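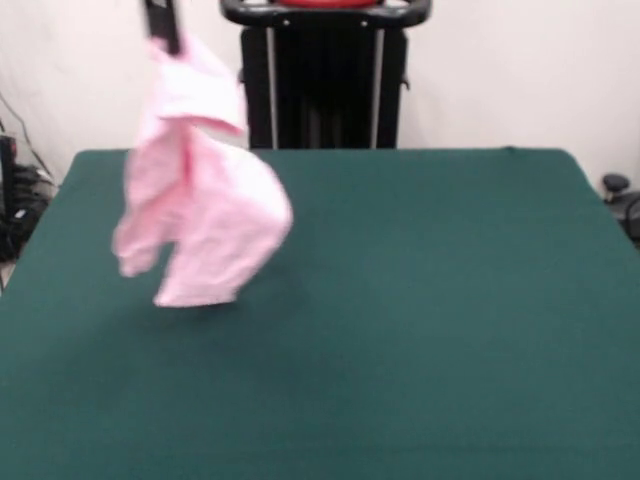
Tips for building a cloth-folding arm in a shared workshop

These notes come from our build at the Cledside workshop, where we share one room with bicycle repair and a sewing group. We wanted an arm that picks up small cloths from a table and folds them. I write down what helped, in the order in which I would do it if I started again.

The table first

Spend your first evening on the table and leave the arm in its box. A cloth slides on bare board, and the gripper then pushes it away before it closes. We cover the whole top with a dark green fabric that is matte and has a little texture. Pull it tight from the middle to the corners and fix it under the edge, with no fold on the top side. A fold of 4 millimeters is enough to catch a fingertip.

Choose a color for the cover that is far from the colors of your laundry. Pink on dark green is very easy for a camera. Dark blue napkins on the same green gave us two lost weekends.

Brush the cover before each session. Lint collects quickly, and the software likes to find "corners" in it.

Which cloth to practice with

Take a light, soft cloth in one plain color. Wash it twice before use, as new cloth often has a finish that makes it stiff. Terry towels are for later. The loops hook on the finger pads, and the towel does not fall when you open the gripper.

Keep a set of 6 equal cloths and mark each one with a stitch in the hem. When one behaves strangely you will want to know if it is always the same one.

The gripper

Approach from straight above, and stop just before the fingers touch the table. Our first program pressed down into the cover to be sure of the grip, and we wore a hole in it during one afternoon in May.

For the pads we tried bicycle inner tube, silicone baking mat and the rubber from a jar opener. The baking mat won. Cut it with a new blade, glue it with contact adhesive and leave it overnight under a clamp.

Close slowly. If the fingers close fast they push a small wind in front of them, and a thin corner moves away. This sounds like a joke until you have seen it many times.

Lifting and swinging

A cloth held by one corner hangs down in a crumpled mass, and it swings after every movement of the arm. Wait for it. We put a pause of two seconds after each lift, and the folding became better the same day.

Lift only so high that the lowest part is free of the table. From a big height the cloth lands in a heap, but from a small height you can lay it down: touch the lower edge on the table, then move sideways and down together. My advice is to practice this movement with your own hand first, with two fingers and one eye closed – you learn quickly what the arm has to do.

If the picture from your camera is blurred during the swing, it is no problem as long as you do not ask the software to look for corners at this moment. Take the measurement after the pause.

Light and wall

A plain white wall behind the table helps, also for people, who see better where the arm is. Avoid a lamp directly above. It makes shiny lines on the folds, and these look to the software like edges. We turned our lamp to the wall.

Cables

Tie the cables every 40 centimeters and leave a generous loop at each joint. Move the arm by hand to its farthest position before you cut any tie to length. Keep the cables on the side where no one walks, and put a label on both ends of each. We use Sendton labels, which stay readable after cleaning with alcohol.

The power supply should not stand under the table edge where a cup can fall on it.

Safety in a shared room

– Put the stop button where you can hit it without leaning over the table.
– Tape a line on the floor at the full reach of the arm plus one step.
– Long hair tied, no scarves, no loose sleeves.
– When you go for coffee, switch off the motors as well as the program.
– Tell the sewing group before you start. A motor that wakes up behind you is not pleasant when you have a needle in your hand.

Keeping a record

Write down every attempt, also the bad ones. Our log for the Dromier controller board has 3,893 lines now, and the most useful column is the last one, where we write in plain words what went wrong: "picked two layers", "dropped early", "cover moved". After nearly every change we sort by this column and look what became less.

Save the program under a new name each time you change a speed. I did not do this in the beginning and could not get back a fold that had worked well.

Next we try pillowcases. They have two layers and an open end, so the gripper must take only the upper one, and for this the pads will need to be thinner.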